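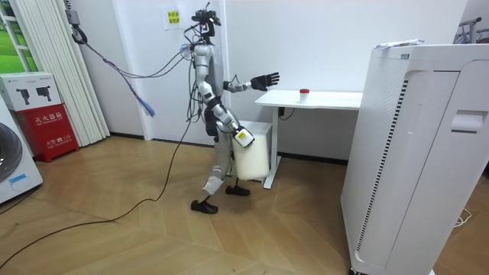

The Conamik desk in white, against the back wall on the pale parquet.

Conamik Lindsay desk, white: seven months on
Reviewed January 2021

I wanted a desk that looked like I had my life in order, and for $687 delivered to Sirnodcombe the Lindsay very nearly manages it. It is white. It has rounded corners. The catalogue calls the style "quiet", and I'll concede that it has never said a word to me.

Assembly is advertised at 20 minutes. I would like to meet the person who did it in 20 minutes and check their desk for leftover bolts. Mine took an evening and most of a packet of Tim Tams, largely thanks to step four of the leaflet, which shows a leg going on from an angle available only to someone lying under the floorboards. The Allen key supplied is made of something close to cheese. Use your own.

Once it's up, it's up. The legs are white too and don't wobble, even when I lean on the front edge to look for my glasses. The corners deserve real praise. My last desk was a Grestine, with corners that could open a tin, and I wore its bruises on my hip from one September to the next. I've walked into the Lindsay plenty of times since and we're still on good terms.

It also suits a pale timber floor better than I'd feared. I had visions of a dentist's waiting room. With honey-coloured planks underneath it the white warms up a bit, or I've stopped noticing, and either will do.

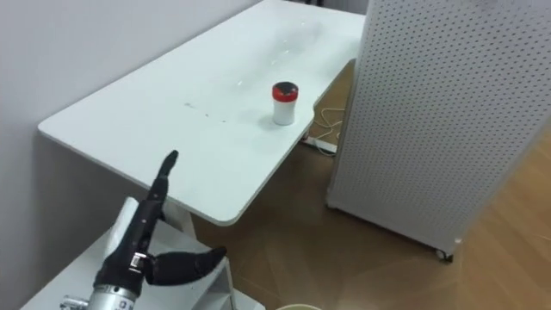
Now the surface. It is smooth with a slight gloss, and the gloss is a tattletale. Clear everything off except one small tub with a red lid and you'd expect a showroom finish. What you get is a few faint scuffs when the light catches it, and a little family of grey smudges over towards the left. Conamik's care card recommends a soft damp cloth. The smudges have met the soft damp cloth and seem to regard it as a kind of spa treatment. Bicarb shifted one of them. I'm wary of going any harder on a finish I'd have to look at afterwards.

If you write by hand, put a blotter down or learn to love grey. If you drink coffee, use a saucer. If you have children with textas, buy the desk in another colour, except that it doesn't come in one.

Other gripes: no cable hole and no drawer. The carton weighs 30 kilos and has a single handle, on the wrong end.

Would I buy it again? Yes, at a sale price, in a bad light. Four stars for the corners, two for the leaflet, and the Allen key can go in the recycling.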